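Worktop next to the sink - what would you put in a rented flat?

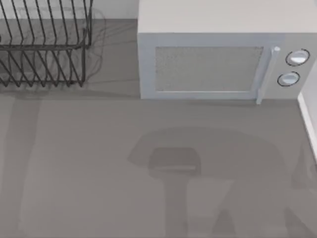 Started by stelbridge_tudor

The tenants are moving out in January and I want the kitchen worktop sorted before anyone else goes in. The current one is post-formed laminate and it has blown along the join near the sink. I've patched it twice with sealant and it keeps opening up. Total run is just under 3 metres, one join, one sink cut-out.

I like a plain matt grey with no pattern. My wife says grey shows every mark. Budget is tight but I'd pay a bit more if it meant I didn't have to do it again in five years. Options so far:

Laminate again, done properly this time
Solid wood, oiled
Compact laminate
Some sort of stone

Quote for stone from a place called Norkon came back at £1526 fitted, which made the decision for me on that one.

Tudor Oprea

relu_d

Laminate again. I've got 16 kitchens on my books and all of them have it. The trouble is nearly always the join and the cut-out, and the board itself is fine. Seal the cut edge of the sink hole with two coats of varnish or PVA before the sink goes in and let it dry overnight. Most fitters skip this.

If you can move the join away from the sink, do that as well. Even a foot helps.

Jelley

Don't put oiled wood in a rental. Tenants won't oil it and you can't make them. I had beech in for two years and it went black round the taps. Sanding it back took me a whole Sunday and it was black again by the summer.

wences_g

Disagree with Jelley. We've had oak in ours since we bought the place and it's fine next to the sink. Oil it a couple of times a year, wipe up puddles, done. And when somebody puts a hot pan down you can sand the mark out. You can't do that with laminate, you have to replace the lot.

Jelley

You live in yours though. He's asking about tenants.

wences_g

Fair enough. I'd still rather have something I can repair. I suppose you could go round between lets and oil it then.

bayu.e

Compact laminate is worth a look. It's solid all the way through so there's no chipboard to swell, and you can leave the edges bare. It's only 12mm so it looks thin next to a normal worktop - some people don't like that. It's heavy and it eats blades. I'd budget for a fitter with the right kit.

On the colour, your wife has a point if it's dark grey. Mid or light grey matt is all right. We've got a dark one at work and you can see every handprint and every drip of limescale on it. Hard water area, which doesn't help.

stelbridge_tudor

Thanks all. It would be light to mid grey. Water's hard here too.

bayu.e, what did the compact cost you against ordinary laminate? I've had £300 quoted for laminate, supply only.

bayu.e

More than double, supply only. Then the fitting on top.

relu_d

For one flat with one tenant in it I wouldn't pay that. Put in a decent 38mm laminate with a masons mitre or a straight join bolted up tight, colour-matched compound, and spend what's left on a better tap. Dripping taps have ruined more of my worktops than anything else.

Valentin P

Adding one thing from the lettings side. Where the washing-up drains matters as much as the material. If people stand wet plates on a rack with no tray under it, the water runs to the lowest point and sits there. Check the units are level before the new top goes on. I went to look at a place on Surdu Road where three worktops had gone at the same spot and the base unit was leaning back towards the wall.

Also run the silicone behind the top before the upstand or tiles go on, and then again at the front.

Valentin Pană

stelbridge_tudor

I hadn't thought about level. Just put a spirit level on it and it does fall towards the join. That probably explains a lot.

Jelley

Well there you go. Sort the legs first.

wences_g

Still say oak.

stelbridge_tudor

Going with laminate and moving the join to the other side of the cooker. Does anyone know if I can get the old one out without taking the tiles off? They sit right down on it.

relu_d

Rake out the silicone, drop the unit legs a few turns and it should come forward. Turn the water off before you start.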